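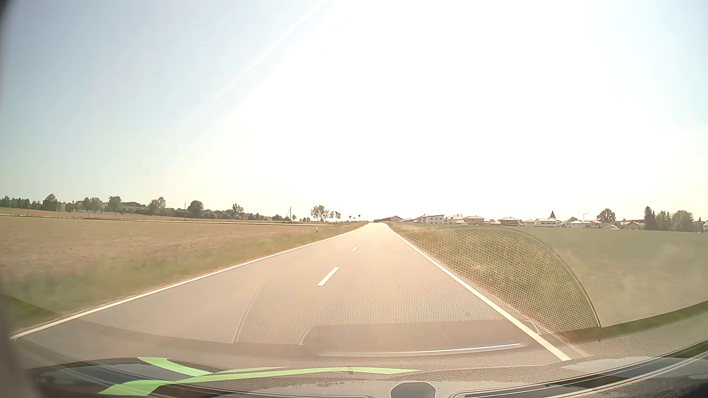 Bonifacio Villanueva had 164 kilometres to go before Braston and the radio had given up at Vinen. He drove with the visor down and it made no difference. The sun sat where the road ended, and he steered by the white line on his right.

His mother's sewing machine was on the back seat with the belt across it. His sister had wanted it posted. He'd said he would bring it himself, and then April had come and he still hadn't, and she had stopped asking.

He passed the turnoff to Soler. They had lived there two years, in a house behind the silo, when his father was on the harvest. He remembered a blue water tank and a dog that wasn't theirs. He slowed a little for the sign, then picked up speed again.

At the roadhouse he bought a pie and a litre of water and rang her from the car park.

"I've got the machine," he said.

"Does it run?"

"I don't know. I haven't plugged it in."

She was quiet. He could hear a tap going in her kitchen.

"Come round the back when you get here," she said. "The front door sticks."

He ate half the pie standing up - the rest he wrapped in its bag and put on the dash. Then he checked the belt on the back seat, pulled it tighter, and got in.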